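Paper First, Then Shelves

Many of you wrote to me after the March newsletter and asked how to begin with household papers. My answer is to start with the newest pile and leave the old boxes closed for now. New papers are easy to decide about, and you will get faster with practice.

Last month I worked with Hanne Mustonen in Mistham. She had kept every phone bill from the year 2000 until today. We sorted for two afternoons, and over 100 envelopes went to recycling. She kept one folder for taxes, one for the house and one for her health papers. She told me that she sleeps better now, and I believe her.

Please do not buy boxes before you have sorted. I made this mistake myself when I moved to Bustel, and the boxes became one more thing to store.

My next small group starts in the fall. Write to me if you would like a place, and tell me which room worries you the most.

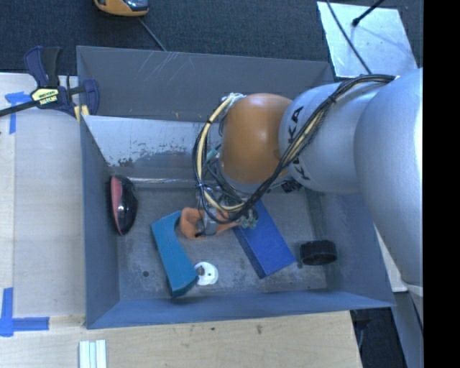 Aleksi Tuominen will help me with the group again, and he answers the phone in the mornings.

Warm greetings,
Saimi Koskela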